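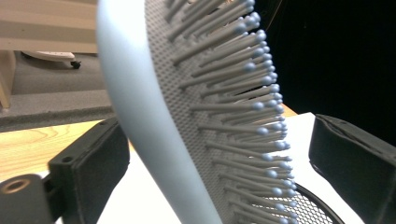
Does the new Gruvgate barrel really last longer than an ordinary stainless one?
It might, but the maker has so far released results from only four barrels, all tested in its own shop, and that is too few to say.

2 Mar 2021

Pretorius, the barrel maker based outside Ninema, has begun taking orders for a target rifle barrel it says will hold its accuracy 20 per cent longer than the stainless barrel it replaces. The company calls the process Gruvgate. It will be offered first on the Wina, the bolt-action rifle the firm has been selling to club shooters for several seasons, and a bare barrel for fitting by a gunsmith is due in May.

The claim appears in a two-page flyer sent to dealers and clubs. There is a graph on the second page with two lines on it, one grey and one red, and the red one stays flatter. The bottom of the graph is marked in rounds fired. The side is not marked at all, so a reader can see that one barrel did better than the other without learning how much better, or at what.

Asked what was being measured, Pretorius spokesman Emlyn Llewellyn said it was group size at the target. Asked which ammunition had been used, he said it was "a good commercial match load" and that the same load had been used throughout. He would not name it. He also would not say how quickly the rounds were fired, which matters a great deal, as any shooter who has cooked a barrel with a long hot string will know.

"We're comfortable with the figure," Llewellyn said. "It's a conservative number. Some of the barrels did better than that."

Four barrels were tested, two with the Gruvgate treatment and two without. Barrels from the same batch of steel, cut on the same machine by the same person, can wear out at quite different rates. With a pair on each side, one poor barrel in the untreated group would be enough to produce most of the gap in the graph.

The company describes Gruvgate as a change in how the grooves are finished near the throat, the short section ahead of the chamber where heat and pressure do most of their damage. It says no coating is involved. Beyond that it will say only that an application to protect the process has been made, and that more detail will follow once it is dealt with.

Manolis Antoniadis has fitted and repaired target rifles in Ninema for most of his working life and has used Pretorius barrels in many of them. He said he had no quarrel with the quality of the firm's work, but he has heard promises about throat life before.

"Every few years there's a new one," he said. "It's frozen, or it's lapped a different way, or it's got a new name on it. I look down the thing with a borescope when it comes back in and the throat looks like every other throat. Maybe this one's different. I'd want to see a dozen of them shot out by people who don't work there."

He said he would not advise customers to pull a barrel that is still shooting well in order to try the new one.

Then there is the price. A Gruvgate barrel will cost $314 more than the standard version in the same contour. Pretorius says buyers will get that back in longer service. The sum is harder to make work than the flyer suggests. A club member who shoots most weekends may take years to wear out a plain stainless barrel, and many sell the rifle or change calibre well before then. For the heavy competition shooter who goes through barrels often, the extra life would be worth having, provided it is there.

There is no written promise that it is. The warranty on the new barrel covers faults in material and workmanship for 5 years, the same as on the old one, and leaves out wear from firing. Llewellyn said it would be impractical to guarantee a round count because owners load and clean their rifles in such different ways. That is a fair point, although it applies just as well to the claim on the front of the flyer.

The Ninema club has been offered the loan of a Wina fitted with the new barrel for its members to try. A second rifle with the standard barrel was not part of the offer. The club has asked for one so the two can be shot side by side with the same ammunition and the rounds logged, and is waiting for a reply.

Llewellyn said the company was "open to the idea" of outside testing but had no plans to hold back the launch for it. Full test data, including the load used and the rate of fire, would be published "in due course." He did not give a month.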